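3. Covering and marking out the table

I do this bit before anything else comes out of the cupboard, and I'd urge you to do the same. You want plain brown paper, a roll of blue painter's tape and ten minutes of peace.

1. Roll the paper over the tabletop, dull side up, and pull it flat. My roll came from Potby and is 50 metres long, so I've stopped being mean with it!

2. Run your strips of tape along the length first, then across, until you've got a grid of rectangles. Don't fuss with a ruler. Mine always come out a bit wavy and the sorting goes just as well.

Caution: press the tape down with your palm (not a fingernail, it tears the paper).

3. Put out the bowls, the big shallow pink one to the left and the small deep pink one to the right. They can sit across a tape line, that's fine. Then start with a red apple, as it shows up beautifully against the brown.

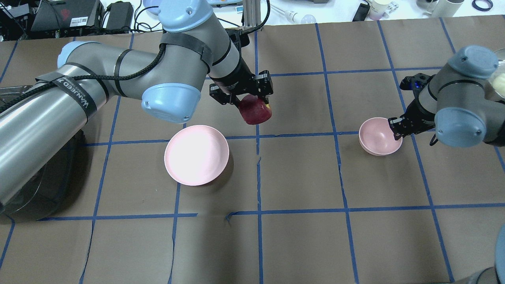

4. Swapping the paper

Change it when it gets sticky or starts to lift at the corners. Peel the tape slowly, back on itself, and roll everything up together. Sachiko Imai saves her old sheets for wrapping parcels in December – I've pinched that idea.

Note: leave the bowls to drain before they go back on fresh paper.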